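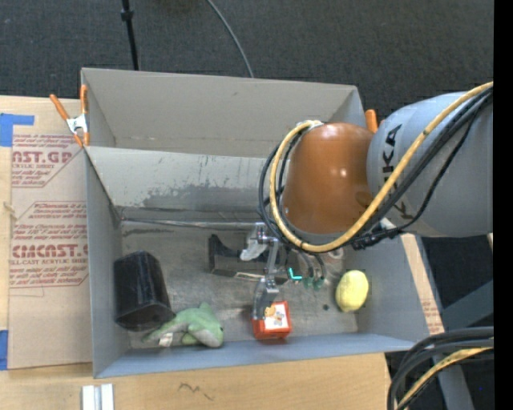

Teaching the arm to pick from a bin -- quick tips

2 min read

Clamp the bin first. If it creeps, every demo you saved is junk.

Mix your objects. Soft toy, small box, something round, something shiny. All boxes = an arm that only knows boxes.

Go slow near the walls. Come down from above, stop, then close. Don't close while your still moving.

Hand guiding is fine for the big moves, remote for the last inch. Your wrist will thank you after 20 picks.

Check cable slack at full reach, both sides. Tie it, but leave a loop.

Bad grab? Toss the whole take. Keep 200 clean ones over a pile of maybes.

Shuffle the bin betwen runs.

11 shares | 2 comments

rostport_shop: do you re-zero after lunch? ours drifts

benchrat: corners are the worst -- I do those first while I'm fresh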